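Gustthorpe library opens sorting room for donated craft supplies

Gustthorpe, 22 September 2024

The public library in Gustthorpe has opened a small room where residents can bring craft supplies they no longer need. The things are sorted on tables, put in trays and clear plastic containers, and given to schools in the town and in neighboring Gronbridge.

The project has the name Brarkoleo. It started in spring as a shelf beside the front desk, but the shelf became full very fast. Ghizlane Ezzat, who is responsible for the project, said the library received 2870 items before the summer holiday and 3349 until now.

"People are bringing buttons, yarn, beads, paper, everything mixed in one bag," Ezzat said. "A teacher can not use it like this. First it must be sorted, and for this we needed tables."

The tables came from Brekke, a furniture store in Gronbridge which closed its showroom last winter. They have a light wood top and rounded corners, and a small round hole for cables. Jagadeesh Lobo made the plan for the sorting. Small things go in trays and bigger things go in containers with a label on the shelf below, so the containers themselves stay clean and can be used again.

Until now 67 boxes were delivered to schools. The goal is 100 before the end of November. Remigiusz Jakubowski teaches art in Gronbridge and received four of them. He said his pupils used most of the felt in the first week, and he has already asked for more.
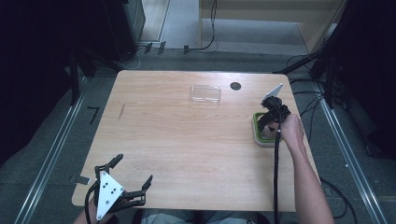
Can residents also take supplies home for themselves?

Residents can take one small bag per visit when the school orders for that month are packed. They should ask at the front desk first.

Paint, glue and open bottles are not accepted. Scissors are welcome if they are wrapped in paper.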